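Search this site
Enter keywords
Go

Clirby Tabletop Handling Project
Progress report to Golimix, second period
May 20, 2021

Quick one this time, we are flat out. Short version: good practice rules drafted, mostly in use, two sections still being argued over. Budget on track apart from the lighting order. Details under each heading, same order as the funding agreement so you can tick things off.

Where we are up to

Draft 3 of the handling rules went out to everyone on the bench and to our partners at Sriwong. Comments back from both. Most were about wording, a few were real problems (see Open items). The rules now run to 13 clauses, down from the monster we showed you at kickoff. Shorter is better, people read it.

What the rules cover, for anyone new at your end: how a bench gets set up before a recording, how the hand-held grippers are checked and signed off, what goes on the table and what stays off, what gets logged, and when a recording has to be thrown out. Robot arm work is covered by the existing site safety procedure and we have not touched that. Ours sits under it.

Recordings

Target for the period was 2,000 accepted recordings. We are short by 171. Reason is simple, we stopped for a stretch to re-check older sessions against the new clauses, and some didn't pass. Most common failure was a missing gripper check in the log. Second was the start position of the object not being noted. Neither means the recording is bad as such, but the rule says no record, no pass, and we would sooner stick to it now than argue case by case later.

We expect to catch up by August. No change asked for to the final total.

Cables and powered items

This clause took the longest. The old wording said "no loose cables" which was useless, half the objects people want handled have a cable on them. A white box with its cable and plug lying out across the tabletop is the normal case for us, so the rule has to deal with it properly.

New wording: the item is unplugged from any supply before it goes on the table, the plug end stays on the tabletop for the whole recording, and the operator looks over the cable for damage first. If the plug goes over the rim, stop and start again. Battery packs get their own line in the log, with charge state written down. Swollen or cracked ones go straight to the bin store, no exceptions, and tell the bench lead.

Sriwong wanted cables taped down. We said no, it changes how the thing moves when it is picked up and that is the part we need. They have accepted this provided the unplugged rule is kept strict.
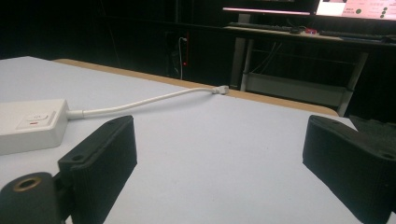 Gripper checks

Before each session: finger pads looked at for wear and trapped grit, screws checked by hand, both fingers opened and closed fully 10 times. If the faces don't meet evenly, the gripper is tagged and goes back to the cupboard. Operator initials the sheet. Takes a couple of minutes and people grumbled at first, less so now.

Pads are wearing faster than the supplier sheet led us to expect. We've moved to swapping them on a fixed schedule instead of waiting for someone to notice. Small extra cost, absorbed in consumables.

Software

Clokico logging form now has the gripper check as a required field, so teh most common failure should drop off. Start position field is next. The export still loses the colour notes if there is a comma in them, fix is in the queue.

Open items

- Wording for clause 9 (who can overrule a rejected recording). We say bench lead only, Sriwong want two people. Needs settling before draft 4.
- Lighting order late, supplier has given no firm date. Will need to carry that money over, please confirm this is OK.
- Storage labelling, not started.
- Training sheet for new operators, half written. Will send with the next report.

Spending table follows seperately from the finance office.

This website uses cookies to improve your experience. By continuing to browse you agree to our use of cookies. Accept Manage settings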